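Second-hand computer drive: we passed 200!

When Sieglinde Wegener first floated the idea of collecting old office computers and passing them on to local families, she was hoping for maybe a dozen by Christmas. Well, the November tally is in and we've now given out 200 machines! A huge thank you to everyone who dragged a tower out from under a desk, dug through a box of cables or sent the sign-up sheet around at work.

The biggest single load came from Saltum, who cleared two floors and dropped the lot at our back door before 8 am. Kedilier Street Primary took the first batch for its homework club, and the librarian there tells us the queue for the corner desk now starts before the bell. The Hitport men's shed has a set as well, mostly for family history and (I'm told) a fair bit of online chess.

We've also had some lovely notes back. One mum wrote that her daughter had been typing her assignments on a phone with a cracked screen. Another family has been using theirs for video calls to grandparents overseas, with the whole lot of them squeezed onto the couch.

The raffle and the sausage sizzle together raised $3977, which goes on keyboards, mice and the small parts that are always missing. We still have 87 people on the waiting list, so please keep asking at your workplace. Desktops are what we need most – anything from the last eight years or so is worth a look. Screens are welcome too if they have their power lead.
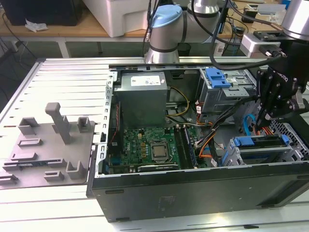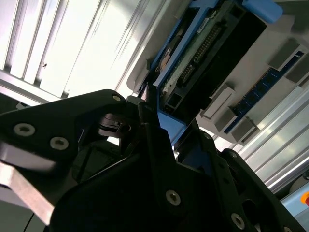 A desktop tower with its side panel off, and a blue-framed module up close.

Before you donate, copy off any photos or documents you want to keep, and sign out of your accounts. We wipe every drive that comes in, but we can't get your holiday snaps back for you afterwards! Laptops are fine as long as the charger comes with them. Printers we have to say no to, sorry – the storeroom is full of them already.

Drop-offs are at the Soltani Room, side entrance, from 9 am to 2 pm on market days. If you've got more than a carload, ring the office first and we'll find you a trolley and a spare pair of hands. Sieglinde is also after two more drivers for the Hitport run, so if you own a wagon and like a chat, let her know.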